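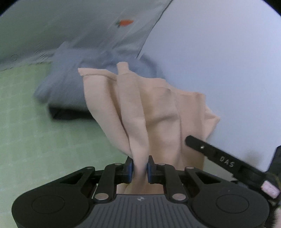
# The folding table

Laundry day in most houses ends in a heap. The washing is done, the clothes are off the line, and then they sit in a chair until someone needs a shirt. Of all the jobs in the house, folding is the one most often left half finished.

Knits are the worst of it. A cotton shirt has a collar and a placket and will tell you where it wants to bend. A soft knit has none of that. Pick it up by the middle and it hangs in a bunch, with the hem off to one side and a corner sticking up somewhere else. The first thing to do with any knit is find the hem. Follow it along with your fingers until you reach a seam, then lay the piece down flat and smooth it outward from the centre.

Pale colours make this harder under a warm bulb. Peach, cream and light blue all lose their edges in the evening. Do them in the morning, near a window, and leave the dark socks for after dinner.

## What to fold on

A bed is too soft and too low. The kitchen table is about right for most people, provided it has been wiped and dried first. Something with a bit of grip helps. A cotton cloth over the top will do, and so will an old flannelette sheet pulled tight and clipped underneath.

Notness sells a folding mat for $30 that rolls up and goes behind a door. It lies flat after a day or so and the surface holds a T-shirt in place well enough. The Bravo board, the hinged kind used in shops, gives a neater result but only suits adult shirts. Children's clothes swim on it.

## One pile at a time

Tipping the whole basket out is the usual mistake. Everything creases under its own weight and the small things disappear. Take out 3 or 4 pieces, fold them, put them to one side and go back for more.

Sort by drawer while you go. Sorting by type looks tidy on the table, but then every pile has to be broken up again in the hallway. If two people share a wardrobe, give each of them an end of the table.

Sheets come last, when the surface is clear. Printed ones are easier if you keep the pattern facing in, so the outside of the bundle is plain and the set can be told by its edge. Fitted sheets can be rolled. They take up the same room in the cupboard.

## Where it goes next

Folded knits belong in a drawer or on a shelf. Hangers pull the shoulders out of shape, and the padded ones from Isteck only slow that down. Deep drawers are better divided. Tatov makes a set of cloth dividers that washes at a cool setting, though shoeboxes with the lids off do the same work.

Stand the pieces on edge if the drawer is deep enough. Leave some slack at the front, enough for a flat hand, or the first one out will bring its neighbours along.

Anything still damp at the seams goes back on the rack overnight.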